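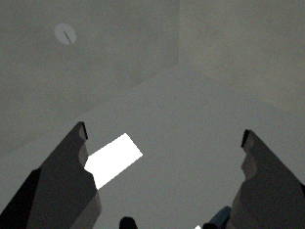 The leisure battery in our van was down to 40 percent every morning in February, with nothing running overnight except the heater fan and the fridge control board. I put a clamp meter on the negative cable and read a standing draw well above what the fuse list would suggest. Pulling fuses one at a time found it: the step motor relay was staying energized after the door closed.

The relay is a Darkex part, 12 volt, mounted behind the kick panel on the passenger side. Access is poor. Four screws hold the panel and the lowest one is behind the carpet edge. Venla Harju had the same fault on her Juntunen conversion and swapped the relay for an Ollix unit with the same pin layout, so I ordered one of those.

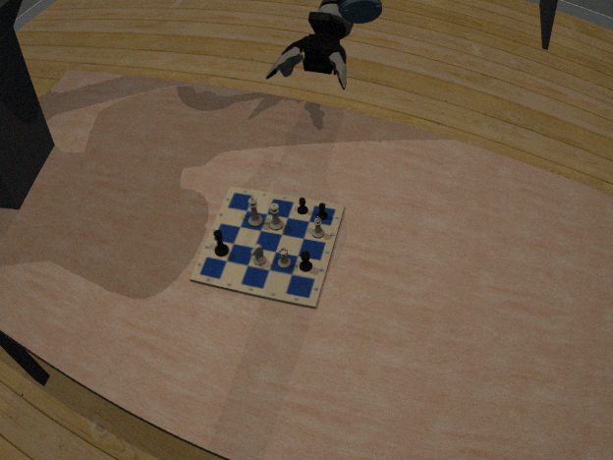

Does the battery need to be disconnected before changing the relay?

Disconnect the negative terminal first and unplug any hookup cable, as the charger will otherwise keep the circuit live. Solar should be isolated too. On our van that means pulling the fuse between the panel and the controller.

The new relay went in without changes to the wiring. I cleaned the contacts in the socket, which had some green on them, and refitted the ground strap with a new washer. The draw dropped at once, and the next morning the monitor read 369 watt-hours higher than it had the day before. The heater had been on the same setting both nights.

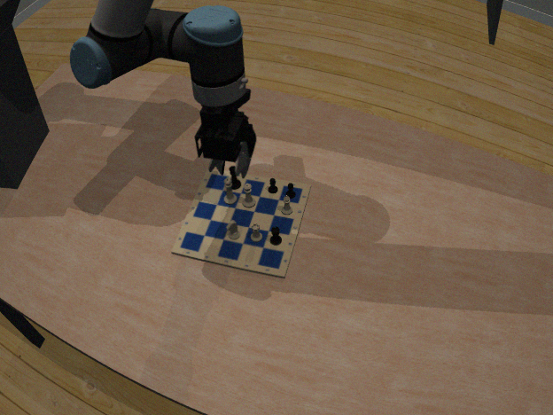 The battery itself had probably lost some capacity by then. It has done 800 nights, by the log in the Pusport monitor, and several of those ended lower than they should have. I will run a full discharge test before the spring trip – the charger has a mode for it – and replace the battery only if the result is poor. The old relay is in the spares box with a label on it.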